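Workshop tips: building and using a pair of hand-held grippers

Updated 11 Aug 2023

These notes cover the Droltus two-finger gripper, built as a left and right pair in the shared workshop at Greenwood. The printed parts come from the Juminus parts set. Most of the tips apply to any parallel gripper with a trigger handle and a camera mount.

Printing the fingers

Print the finger plates flat on the bed, with the layer lines running the length of the finger. Plates printed upright snap at the base the first time they catch on a table edge. Use 40 percent infill for the plates and 20 percent for the housings. The tips are a separate part in flexible filament. Dry the filament overnight before printing -- damp material leaves strings in the bolt holes, and they are tedious to clear.

Do not sand the gripping face of the tips. The slight texture left by the nozzle holds cardboard better than a smooth face does.

Setting the slide

Assemble the rail and both finger carriages before adding the spring. Each carriage should travel end to end under its own weight when the rail is tilted. If one sticks, loosen its screws a quarter turn, run it back and forth a dozen times, and retighten with the carriage at the closed end. Dry lubricant only. Oil collects paper dust and turns to paste.

Check that both fingers close on the center line. A gripper that closes off center pushes light objects sideways before it holds them.

Cable routing

Leave a slack loop at the handle and fix the cable with a strap, not a zip tie. Let the rest hang clear of the wrist. A cable that crosses the palm will be pulled loose within a session. Older housings have no strain relief; the version posted in December does, and it fits the same screws.

Practicing on boxes

An open carton is a good first object. The flaps are stiff enough to push against and light enough to show a clumsy grip at once. Place the box where both hands can reach its sides without leaning. Work one flap at a time: brace the side of the box with one gripper and bring the other in with the fingers slightly apart. Keep the box side touched lightly; pressing hard bows the panel and shifts the fold line. 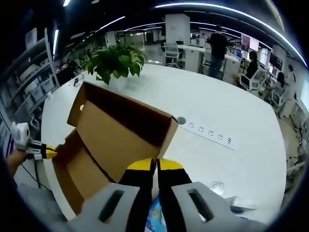
Wear and spares

Look at the tips every 12 hours of use. Replace them as a pair, left and right finger together. The bench log at Greenwood stands at 1,006 grips on the current set, with wear showing only at the outer corners. Keep one spare spring per gripper in a labeled bag, and a spare strap. Screws for the housings are stocked in the Clendulstead drawer, second from the bottom.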